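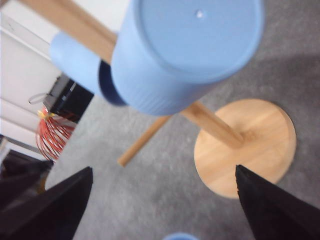 Figure 2. A light blue mug on a wooden mug tree with a round base, standing on grey carpet.

4.2 The mug tree as a storage object

Among the objects which the households named as "always out", the mug tree holds a special position. It is a storage object, but it has no door, no lid and no drawer, and what it stores is visible at every moment. In this section we describe how the participants used it, where they placed it, and what they considered as the right way to hang a mug. The model in Figure 2 is typical of the simple kind: one pole, a round base, and short pegs on which the mugs are hung by their handles.

The study included 77 households, and all interviews were made at home, in the kitchen where this was possible. The first interviews took place in April. We asked each participant to put away the clean mugs after the last meal as they would do on an ordinary day, and to speak while doing it. We did not ask directly about mug trees. The subject came up by itself in the part of the interview which dealt with small objects on the worktop, and it was often discussed longer than we had planned.

The first theme is the drying. Many participants regarded the tree as a second step after the dish rack. The mug is washed, it stays for some minutes in the rack, and then it is moved to the tree "to finish", as one participant put it. For these persons the tree is part of the washing-up, and it must therefore stand near the sink. Other participants dried every mug with a cloth before they hung it, and were surprised by the idea that water might be allowed to drop on the wood. In one home both opinions were present. The wife hung the mugs directly from the rack, and the husband took them down again, dried them and put them back. They had never spoken about this before our visit.

The second theme is the direction of the mug. A mug which hangs by its handle turns its bottom to one side and its opening to the other, and in most cases also a little downwards. Figure 2 shows how much of such an object is given to the viewer as bottom: the flat disc is the largest part one meets from that side. Several participants had a strong preference in this matter. Some wanted the openings to point to the wall, so that no dust and no cooking steam would enter. Some wanted the same direction for all mugs only for the sake of order. A smaller group said that they had no rule, but when we mixed the mugs on the tree during the second visit, part of this group corrected them while talking with us about other things.

The third theme is the choice of the mugs. The tree has few places, and the household must decide which mugs will live on it and which will stay in the cupboard. We expected that the nicest mugs would be on the tree, because it can be seen by visitors. This was true in a part of the homes only. More often the tree carried the mugs of daily use, and the nice ones were kept behind a door where they could not be broken. Plain mugs of one colour were described as "easy" for the tree. They were said to match each other even when they were bought in different years, and a missing one could be replaced without much thinking. Printed mugs caused more discussion, in particular those received as presents. A participant in the Zalimar building kept such a mug on the lowest peg, on the side of the wall — it was on the tree, she explained, and so the giver could not complain.

The fourth theme concerns weight and balance. A tree which is loaded on one side only becomes less steady, and participants knew this well from experience. They spoke of it mostly when they described how they take a mug away. The usual movement has two parts: the mug is lifted until the handle is free from the tip of the peg, and then it is drawn outwards. If the person draws before the lifting is complete, the handle catches the peg and the whole tree comes along. For this reason some participants held the top of the pole with the other hand. Others pressed one finger on the base. Older participants used the second hand more often, but our material is too small to say if this depends on age or on the model of the tree.

The shape of the handle is also important here. A large, open handle passes easily over the peg, and a small one must be guided. Two participants had stopped using a certain set of mugs for this reason alone, although they liked the set very much. We find it remarkable that a peg of wood can decide which mug a person drinks from in the morning, but in the interviews it was told as a completely normal thing.

Finally, we looked at where the tree is allowed to stand. The worktop was the usual place, followed by the window sill and the top of the refrigerator. The floor was seen as a place for short moments, for example while the worktop is being cleaned or during a house move, and most participants did not like the thought of mugs so near to the ground. However, it was not excluded. In the four homes which had moved shortly before our visit, the tree was unpacked among the first kitchen objects, and in two of them it spent several days on the carpet of another room before the kitchen was ready. The participants remembered this time with some warmth. Margarida Ramalho, who carried out these interviews, noted that the hung mugs seemed to mark the place where the household would meet, even when there was no table yet.

These observations agree in part with the earlier work of Seixas on open shelves in the Cosgrove flats, where visible storage was connected with a feeling of being "ready for people". They differ in one point. In the flats the open shelf was arranged for the eye of the guest, and the arrangement changed before a visit. The mug tree changed very little. It was filled in the evening and emptied in the course of the next day, and several participants said that they could tell from it who had already got up. We return to this use of the tree as a sign between family members in Section 4.3, together with the key hook and the shoe shelf.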